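Chinyere Nwankwo
16th June

I said I'd write up the bin changes on the small parts line once they'd had time to settle. Posting it as a thread so people can reply to the bit they care about.

Background for anyone new. I look after kitting at Kelmendi. We put together bags and trays of small parts that go out with shelving and bathroom fittings. Most of my day is bins – what's in them, what's supposed to be in them, and where they've gone.

Until May we had three kinds of bin on one line. Blue ones from the old building, black ones somebody bought in a hurry, and the gray rectangular ones from Karkik. All different depths. None of them stacked on each other.

Mixed bins sound like a small thing. But the weights are different, so every time you tared a scale you had to check which bin you had. People skipped it. Then the stock was off and we spent an afternoon finding out why.

So we went to gray only. 80 bins on the line and a reserve stack by the goods-in door. The blue ones went to maintenance for rags and offcuts. The black ones I couldn't give away.

Cost question, because it came up last time. The bins were the cheap part. The labels and the label holders came to more than I'd planned, and I had to go back and ask for it.

Labels. The old ones were paper in a plastic sleeve on the short end. They curled and slid out when a bin got dragged across a shelf. We moved to a stick-on holder on the long side, with the card pushed in from the top.

Long side was the right call for our shelves. If yours are deep and narrow you'll want the short end. Go and stand at the rack before you order anything.

Card layout is part number big, description small, bin number in the corner. No photo of the part. We tried photos and two sizes of the same screw look identical at that scale.

The next thing was how full to fill them. The old habit was to top everything up whenever you walked past with a box. It looks tidy and it makes the parts at the bottom very old.

We now run 2 bins per part on the fast movers. One in use, one full behind it. When the front one is empty it goes on the return shelf and the back one comes forward. Anyone who has worked with kanban will be yawning at this point.

Slow movers get one bin and a minimum line drawn on the inside in paint pen. Marker rubs off. I did the first batch in marker and had to do them again.

"Empty" needed a rule. People would leave a handful in the bottom and start on the next bin, and the handful would sit there for weeks. The rule is now that the front bin gets used right down to the last part before the back one moves.

That rule changed how the near-empty bins behave. A few parts in a wide flat bin end up anywhere, often hard against a wall or in a corner. A full bin is easier to pick from than one with a handful left in it.

We tried foam inserts to bring the bottom up and keep parts in the middle. Grakico sent samples. Small parts got under the edges of the foam within a shift, so those went back.

We also tried tipping the bin forward on a wedge. That worked for people standing at the bench. It did nothing useful elsewhere on the line and the wedges kept walking off.

What we settled on was a thin ribbed mat in the bottom. It stops round parts from rolling when the bin is moved. It isn't perfect in the corners but it's cheap and you can rinse it.

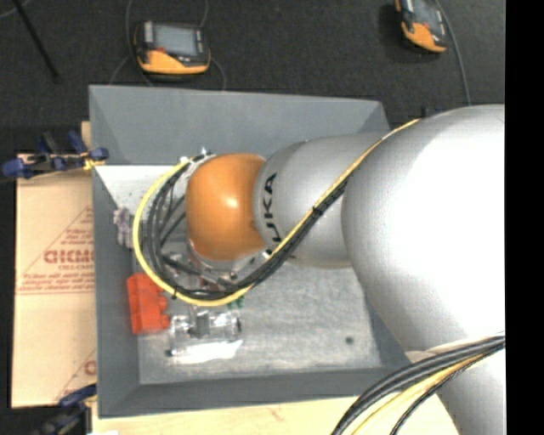 The other half of it is what gets left behind. Before the change we never emptied a bin all the way, so nothing ever got cleaned out either. I went through the whole rack in one go and weighed the strays – 9 kilos of parts that didn't belong where they were.

Most of it was washers. Washers stick to everything. There was also a key, a pen cap and a good number of dowels from a product we stopped packing a long time ago.

Strays now go in one tray at the end of the line. It gets sorted at the close of the shift by whoever is on returns. Anything that can't be identified in a minute goes to scrap. I used to spend far too long on that tray.

Part numbers. We have 177 live ones on this line. When I printed the list to do the labels I found duplicates under old and new supplier codes, same part, two bins, two places. If you're relabeling, clean up the list first. I did it halfway through and had to reprint.

Cleaning. Bins get wiped out when they reach the return shelf, before they're refilled. Dry cloth most of the time. The ones holding zinc parts get a gray film that needs soapy water, and they have to be fully dry before parts go back in.

Cracked bins come off the line the same day. The usual break is the rim at a corner where someone has carried it one-handed. I keep the cracked ones in a stack with a red tag so they don't find their way back.

Somebody at Wirkamska asked whether we fixed the bin positions on the bench. Yes, two stops made of angle strip, screwed down. You push the bin back until it touches both. Tape marks on the bench had lasted a few days before they peeled.

What I'd do differently: order spare label holders from the start, fix the list before printing, and do the paint pen lines with the bins empty and clean. Also measure the return shelf. Ours was a hair too low for a stack of three and I had to move it up a notch.

What's left is the long parts. Rails and tubes don't fit in these bins and they're still in cardboard on the floor. I've got a quote for a vertical rack and I'm not in love with it. If you store anything longer than your arm and you like how you do it, tell me.

I'll add the label template when I've taken our part numbers out of it.

Recent from Chinyere Nwankwo
Paint pens that survive a wash
Why our scale drifted all winter
Return shelf, before and after
Questions about Karkik lids

We use cookies to keep you signed in and to remember your settings. Accept all | Manage choices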